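Collecting Towel Folding Examples with a Hand-Held Gripper
Project report, Raghavendra Devadiga and Prakash Thevar

1. What we set out to do

Our project was to collect examples for a program that learns to fold a towel. The learning part belongs to another group, who call their program Wendedix. Our job was to deliver recordings they could train on, and to write down how we made them so that next year's students can make more.

We planned for 65 usable recordings and reached that number on a Friday in August.

2. Equipment

We used a two-finger gripper held in the hand, with a camera fixed to it. The person doing the folding moves the gripper and squeezes it shut, and the camera records what the fingers are near. The arm that will later do the job has the same kind of fingers, so the view should be close to what it will get.

The towel is white terry with wavy stitching in several colors. Prakash wanted a plain one. We kept the stitched one on the advice of our supervisor at Stultden, who thought the lines would help the program tell which way the cloth was turned. We have not tested that.

The work table has a wood-grain top with a cable hole in it. We did not cover the hole.

3. Procedure

Each recording starts with the towel dropped on the table from above. The operator then brings the gripper in, takes a fold near an edge, lifts until the cloth hangs, and lays it over. The recording ends when the fingers have opened and moved clear. We took turns, and whoever was not holding the gripper wrote the log.

Our first rule was to grip a single layer at a corner. That was too strict, since a dropped towel often hides its corners, and we spent most of the first morning hunting for them.
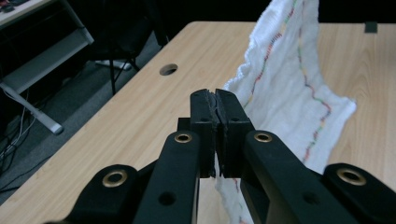

After that we allowed any fold within a hand's width of an edge, as long as the pads closed fully on the cloth. The change made the work faster. It also gave more variety in how the towel hung once it was lifted, and the Wendedix group had asked for that.

We tried to keep the speed even. Raghavendra moves faster than Prakash, and the difference shows in the recording lengths. We left it in and marked the operator in the log.

4. Rejected recordings

We threw out 9 recordings. In two of them the cloth slipped out during the lift and the operator grabbed it with the free hand. In another two the camera had not been started before the grip. The rest had the gripper so low that the camera saw only cloth from beginning to end.

Slips where the operator simply tried again with the gripper were kept and tagged "regrasp."

5. What we would change

The log should be typed during the session. Ours was on paper, and copying it over took an afternoon and brought in mistakes that we had to trace by watching the recordings again.

We would also use more than one towel. Everything we delivered is the same cloth on the same table, and we expect the program to do worse on anything else.

The recordings and the corrected log are in the shared Zistora folder, sorted by operator.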